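# Home Folding Set, student project

Wrist-camera recordings of laundry on beds, made with two hand-held grippers by the Tresamach robotics club. The set is used for the club's second-year project on learning to fold clothes. This file covers what is in the folders, how the clips were labeled, and what the data should not be used for.
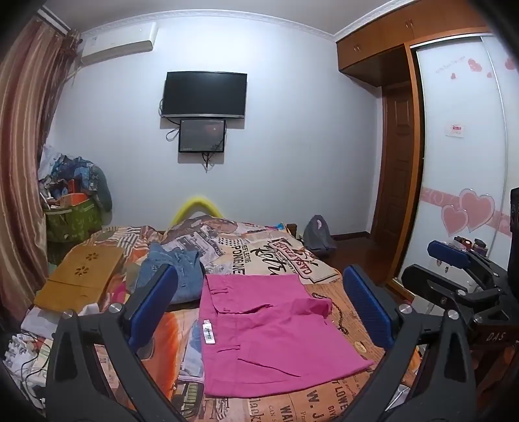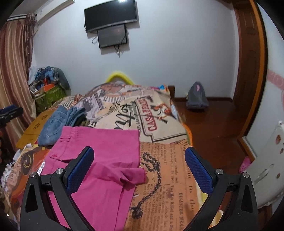
*Both photos: gripper cameras, Tresamach robotics club. Selected by Emiko Fukuda.*

## Summary

| Field | Value |
|---|---|
| Clips | 63 |
| Homes | 6 |
| Grippers per session | 2 |
| Garment types | shorts, jeans, T-shirts |
| Last change to labels | 22 Dec 2018 |
| Contact | Leonora Catacutan |

## Why we made it

Our first folding data was recorded on a gray table in the club room. The policy trained on it did fine on the table and badly everywhere else. It had learned to find a garment by looking for anything that was not gray. Kazuhiro Sugawara suggested we record on beds in real rooms, with whatever cover was already on them.

The pink shorts clips come from the home with the newspaper-print bed cover. We call that home `kamata` in the folder names. The shorts are easy to separate by color, but the folded denim next to them is harder, and the lettering on the cover gives the edge detector a lot of false lines. Please keep `kamata` in any test split you report.

## Folder layout

```
data/
 kamata/
 clip_name/
 left/
 right/
 labels.csv
 inport/
 ...
splits/
 train.txt
 val.txt
 test.txt
tools/
 check_labels.py
 make_splits.py
```

`left` and `right` refer to the hand holding the gripper, not to the side of the bed. In a few early clips the two were swapped. Those were fixed, and `check_labels.py` will warn you if a clip still looks wrong.

## Labels

Each row in `labels.csv` covers one segment of a clip. The columns are:

- `start`, `end`: frame numbers, end not included
- `garment`: one of the garment types above
- `state`: `flat`, `partial`, `folded` or `unclear`
- `labeler`: initials

The `state` column describes the main garment only. Clothes already lying on the bed are not labeled, even when they touch the main garment or are partly covered by it.

Use `flat` when the garment is spread out, even if there are wrinkles or a bunched spot. We argued about this one. Morag Aitken wanted a separate label for bunched fabric, and we tried it on one home, but two people labeling the same clip agreed so rarely that we dropped it. The old column is still in `inport` as `bunched_old`. Ignore it.

Use `unclear` when a gripper finger hides so much of the garment that you would be guessing.

## Running the checks

From the top folder:

```
python tools/check_labels.py data/
python tools/make_splits.py --seed 3
```

The second command should give you the same files that are already in `splits/`. If it does not, check that you have not added a home folder by hand. The script sorts by folder name before it shuffles.

Splits are made by home and never by clip. Clips from one home share the same bed cover and often the same clothes, so mixing them makes the test score too high.

## Known problems

- The operator's fingers show up at the side of some images. We did not mask them.
- Printed bed covers and curtains are common in the set. Plain white sheets are rare.
- Glare on TV screens and shiny floors changes a lot as the gripper turns. The exposure is automatic and we did not lock it.
- Timestamps in `inport` drift between the left and right cameras. Facundo Daza wrote a correction, which is applied when you load the clips with our loader but not if you read the files yourself.
- There are no force readings.

## Privacy and use

Families agreed in writing to have their rooms recorded. Access is for club members and for students in the Rakura exchange. Do not post clips publicly, and do not try to work out which home is which. If a family asks for its clips to be removed, we delete the folder and run the splits again, so copy the version number into your report.

## To do

- Record more towels in February. We have none in the labeled set.
- Add the missing `labeler` initials in two of the home folders.
- Move the loader out of Facundo's branch.
- Write down the gripper calibration steps. Ask Morag until then.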